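Speaker Notes: The Hand-Held Gripper Project
Matus Technical Program, Student Showcase, January session

Slide 1. Title

Good afternoon, and welcome. Wait for the room to settle before advancing. The projector at the Kershaw building takes a moment to wake, so the title slide should already be up when the doors open.

The purpose of this talk is to report on the second term of the student gripper project. The first term was presented last year and will be covered in one slide only. Those who want the earlier material may ask for the printed report at the back table.

Slide 2. What the students were asked to do

Students enrolled in the course were asked to record everyday handling tasks with a gripper held in the hand, and to prepare those recordings so that a robot arm could later learn from them. The course does not require prior experience with robots. It does require patience and careful notes.

The class was divided into 2 sections. One section worked on recording. The other worked on checking, labeling, and storing what had been recorded. At midterm the sections changed places. Pause here and mention that the exchange was a request from the previous year's students, who felt that each group knew too little about the other's work.

Slide 3. Goals for the term

The stated goal was 3000 accepted recordings by the end of the term. Stress the word "accepted." A recording that fails review does not count toward the goal, even if the task itself was completed.

A second goal was that every student be able to set up the tool, record a task, and pass the result to the review section without help from an instructor. This goal appears in the course outline and was given equal weight in the final grade.

Slide 4. Where the work is done

Recording takes place in ordinary rooms. The program made this choice early. A laboratory bench is tidy and evenly lit, and a robot that has learned only from a bench may do poorly in an office or a kitchen. Students therefore worked in meeting rooms, break areas, and corridors, with the furniture left as it was found.

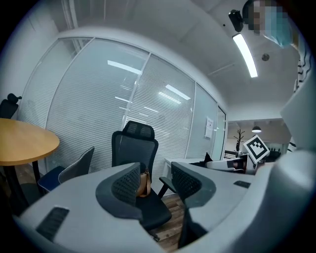 Permission is required for each room. Students fill out the request form, state the hours, and leave the furniture in its original place when they finish. Anyone who may come into view must be told beforehand that recording is under way, and faces are blurred before any material leaves the program's own storage. If a question on privacy is raised at this point, answer it briefly and refer the speaker to the handout.

Lighting deserves a comment. Glass walls, blinds, and ceiling lights all produce reflections, and these change during the day. Students are asked to note the time at the start of each session and whether blinds are open or closed. The Jendale log sheet has a column for both.

Slide 5. The tool

Keep this slide short. Most of the audience will have handled the gripper at the tables before the talk.

Two finger pads face each other across a gap and close on the object. The pads have a textured inner surface. A square black-and-white marker is mounted on the tool. Students are taught to keep the marker clean and in plain sight. A thumb over the marker was among the most common faults in the first weeks, and the review section became very quick at finding it.

Slide 6. A recording session

Describe the order of work as follows. The student enters the room and completes the top half of the log sheet. The tool is switched on and the fingers are opened and closed fully. The student makes one slow sweep of the room, then begins the first task.

Tasks are drawn from a list of 42. The list includes picking up a cup, closing a drawer, hanging a coat, moving a chair by its back, and placing a small item in a bag. Each task is recorded several times from different starting points. Students are told to move at a natural speed – many of them slow down a great deal when they know they are being graded, and the recordings suffer for it.

At the end of the session the log sheet is signed and the files are copied to the Emport folder. Files left on the tool overnight are treated as late work.

Slide 7. Review and labeling

Advance only after any questions on the session itself.

Each recording is watched in full by one student and checked in part by another. The first reviewer marks the moment the fingers meet the object and the moment they let go. The second reviewer confirms these marks. When the two disagree, the recording goes to the weekly meeting and the class decides together.

These meetings ran long in the early part of the term. A written rule on what counts as a grasp was adopted before midterm and is printed on the reverse of the handout. It may be read aloud if time allows.

Slide 8. Results

The class met the goal of 3000 accepted recordings before the final week. Of those sent back, 102 were recorded a second time and then accepted. The remainder were set aside for use as teaching material in the coming term.

Every student completed the individual setup test. Several needed a second attempt, chiefly on the finger calibration step, and the instructions for that step have been rewritten.

State plainly that the recordings have not yet been used to train an arm. That work is planned for the advanced course. Do not offer predictions if asked.

Slide 9. Changes for next term

The log sheet will be shortened. The task list will be reviewed, and tasks that are hard to tell apart on screen will be merged. Rooms with strong afternoon sun will be scheduled for the morning.

The program also intends to add left-handed sessions. Nearly all of the present material was recorded with the right hand.

Slide 10. Questions

Leave this slide up. Repeat each question into the microphone before answering. Questions on enrollment go to the program office; forms are on the back table beside the printed reports. The tables remain open until 4:30, and visitors who wish to try the gripper should sign the sheet first.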